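Kragh Heavyweight Short-Sleeve Tee

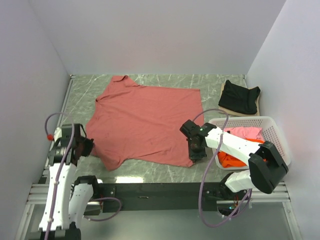
The Kragh is our year-round T-shirt. It is cut straight through the body, knit from midweight combed cotton, and washed once before it ships so the size you order is the size you keep. We have made it in the same pattern since the first run and have changed only the collar and the thread.

Style: Kragh
Fit: Regular, straight body
Fabric: 100% combed cotton jersey
Sizes: XS to 3XL
Care: Machine wash cold, tumble dry low
Knit and sewn: Plutudov

Fabric

The jersey is knit on older, slower circular machines at the Plutudov mill. Slower knitting puts less tension on the yarn, and the finished cloth has a little more give across the chest and shoulders. It is heavy enough to wear by itself in cool weather and light enough to go under a flannel or a work jacket.

Combed cotton has had the short fibers taken out before spinning. Short fibers are what work loose and turn into pills, mostly at the sides and under the arms. You may still see some fuzz on the surface after the first few washes. It comes off in the dryer's lint trap and then settles down.

There is no polyester or elastane in this shirt. It will wrinkle more than a blend. If that bothers you, take it out of the dryer while it is still slightly damp and hang it up, and most of the creases will drop out.

Collar and seams

The collar is a ribbed band, cut separately and set in with a double row of stitching. Earlier versions had a wider band, and a number of customers wrote to say it sat too high on the neck. The current band is narrower and lies flatter. Cotton tape runs from shoulder to shoulder across the back of the neck and covers the seam.

Sleeves and bottom hem are finished with twin needle stitching. The body has side seams. Many T-shirts are knit as a tube with no side seams, which saves a sewing step but lets the body twist after washing. Ours is cut in separate front and back panels and stays square.

The size and care label is printed inside the neck. There is a small woven tag in the left side seam with the batch number on it. Keep that tag if you can - we ask for the number when you contact us about a repair.

Colors

We keep the basic colors in stock all year and add seasonal colors in April. Seasonal colors are dyed in lots of 600 shirts, and when a lot is gone we do not repeat it until the following year, if at all.

All colors are garment dyed, meaning the shirt is sewn first and dyed afterward. Color goes deeper at the seams and can vary a little from one lot to the next. If you are buying several shirts for a team or a shop and need them to match, put that in the order notes and we will pull them from a single lot.

Reds and other strong colors should be washed alone or with darks for the first two washes. After that they can go in with everything else. Screens differ, and we are glad to mail a fabric swatch before you order. Swatches are free, up to three per household.

Sizing

The Kragh fits close to what most people expect from a regular T-shirt. The body is slightly longer than average so that it stays tucked in. If you are between sizes, take the larger one for layering and the smaller one if you plan to wear the shirt alone.

The best way to choose is to measure a T-shirt you already own and like. Lay it on a table and smooth it out without stretching it. Measure straight across from armpit to armpit, then from the highest point of the shoulder, next to the collar, down to the hem. Compare both numbers with the size chart. Chest width matters more than length for most people, so if the two numbers point to different sizes, go by the chest.

Because the shirts have already been washed, you should see very little further shrinkage. A hot dryer can still take up some length. We do not exchange shirts that have been shrunk on high heat.

Washing and storage

Turn the shirt inside out and wash it cold with a mild detergent. Skip the fabric softener. It coats the fibers, makes the cotton less absorbent, and dulls the color over time. Do not use chlorine bleach on any color, including white. An oxygen bleach is fine on white.

For grease or food stains, work a drop of dish soap into the spot and leave it for 5 minutes before washing. Check the spot before the shirt goes in the dryer. Heat will set whatever is left.

Iron on medium with the shirt inside out. Avoid ironing over the collar rib, which can stretch it.

Fold the shirt for storage, or hang it on a wide hanger. Thin wire hangers leave points at the shoulders, especially if the shirt was hung up wet. For long storage, make sure it is completely dry and keep it out of direct sun. Folded edges left in a bright window will fade in a line.

Repairs

Every Kragh comes with 12 months of free seam repair. This covers open seams, loose hems and collars that have pulled away from the body. It does not cover burns, bleach marks or tears in the cloth itself, although we can often patch a small hole for a fee. Write to the repair desk first with the batch number and a short note about the problem, and we will send a mailing label. Please wash the shirt before you send it.

Repairs are done at our Sivwood workroom. Thread is matched as closely as possible, but on a faded shirt the new stitching will show slightly.

Shipping and returns

Orders ship from Sivwood. Those placed before noon are usually packed the same day. You have 32 days from delivery to return an unworn shirt for a refund or exchange. Trying it on indoors is fine. Returned shirts need the paper band that came around them - folded inside the bag is enough, it does not have to be put back on.

Sale shirts can be exchanged for another size if we have one, but are not refundable.

Orders for groups and shops

Orders of 12 or more shirts in any mix of sizes get the group price, which shows in the cart automatically. We do not print or embroider in house. If you are sending the shirts to a printer, tell them the cloth is garment dyed cotton and ask for a test print first, as some inks pick up color from the dye when they are heat cured.

Also in this line

Kragh Long Sleeve - same jersey and body, with ribbed cuffs.
Kragh Pocket Tee - same shirt with a single chest pocket, sewn on before dyeing.
Pusside Henley - a lighter cotton knit with a three-button placket and a slightly slimmer sleeve.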